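Sunday, Iltik gripper, unit 7

Left finger was closing late again, so I took both jaws off the tool before starting any pickups. Pad screws on the left side had backed out about half a turn. The right side was fine. Cleaned the threads, put a drop of the medium threadlocker on each and set them aside while I did the pivots.

Pivots got one drop of the Rerard oil each, wiped after. Lindsay Ellery asked that we stop using the spray can, as it gets on the pads and they have to come off again for washing.

Jaw zero redone with the 9 mm block. Old offset was 300 counts, new one is 312. Saved it to the tool and wrote it on the tape inside the case lid.

Then over to the kitchen worktop with the jaws open, to line up on the flowered plate and the bowl next to it. Ring light on, striped cloth under the dishes.
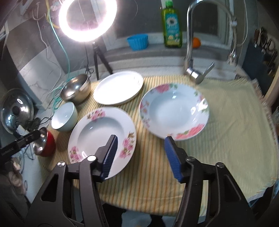

Glare and exposure

The oval dish at the back comes out nearly blank white. Same trouble on the inner left pivot pin. Next session: dim the ring one step and turn it toward the wall, then recheck the dish before touching the camera settings. If the pin still flares, a dab of matte black from the Valcárcel kit.

Still open

Order left pads, two sets. Ask Estthorpe whether the old screw length is still stocked.
Pad wear check is due at 900 cycles.
Case latch sticks.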